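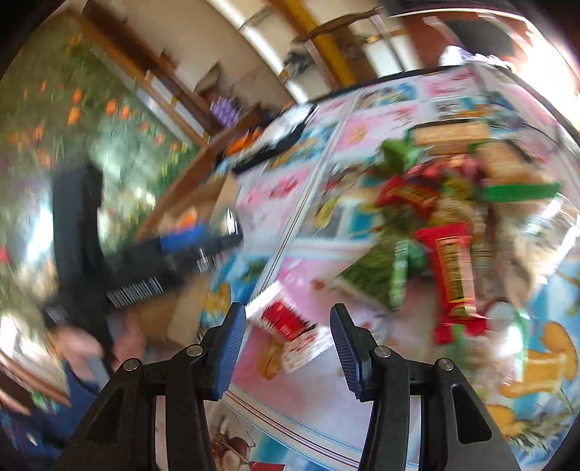 Juseck wipe-clean tablecloth – printed, by the metre

Back in stock from February. Same cloth as before, new backing. The old one slipped on glass tops, this one grips better and hangs straighter at the corners.

Sold off the roll, cut to order. Width is 140 cm, so fine for most kitchen tables. Length is up to you. Measure the top, then add 20 cm each end for the drop. Round tables – order the full square and trim it yourself, kitchen scissors will do it.

Weight: 285 g per square metre
Care: damp cloth, bit of washing up liquid. No bleach. No iron, please, not even on the back
Heat: use a mat under pans and teapots
Creases: come out in a day or two, a hairdryer on low helps if your in a rush

Prints are bright and the colours hold. Turmeric is the one thing that marks if left overnight, wipe it up quick. Felt tip mostly comes off with hand gel.

Samples are free, up to 8 per order, posted second class. Cut lengths can't come back unless faulty so do get a sample first. Orders in before 2 pm go out same day, longer rolls may take a bit more. Whole rolls for cafes and halls, ask for Shalini Negi – trade prices not shown on here.

Matching napkins comming soon, colours not settled yet.

Share this 52 | Comments 8

You may also like
Khurana cotton runner
Holledia tablecloth clips, steel
Mamex felt table protector
Juseck round cloth, plain

Contact us | © Juseck | Back to top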